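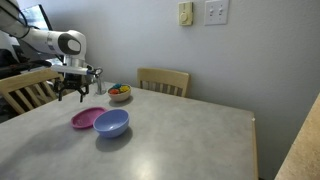 Robot arm over the table.

Stinine Residents' Management Company, Corkville
Minutes of meeting, 2021-02-12

Present: Beatriz Rocha (chair), Đạt Hà, Sigita Avotiņš, Yu-ting Lu (minutes). Apologies: Tien-fu Kong.

1. Previous minutes
Agreed, with one correction: item 4 should read "leaseholder", not "tenant".

2. Sale of Flat 11
DH reported that the seller's solicitor has asked for the management pack. Service charge arrears on the flat stand at £2945. Agreed that the pack be released on payment of the fee, and that consent to the transfer be held until the arrears are cleared.
Action: DH

3. Ground rent
The freeholder, Kao, proposes £50 per flat per year from September. SA noted that the lease requires two months' written notice and that none has been served. Reply to be sent.
Action: SA

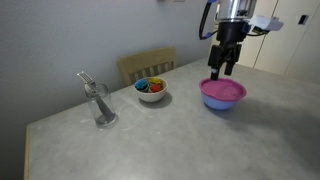

Gripper and bowl with pink lid.

4. Lease extensions
Two requests received. Notach to quote for both valuations together. Carried forward.

5. AOB
None.

Meeting closed.

This site uses cookies. Accept | Settings
© Stinine RMC | Contact | Back to top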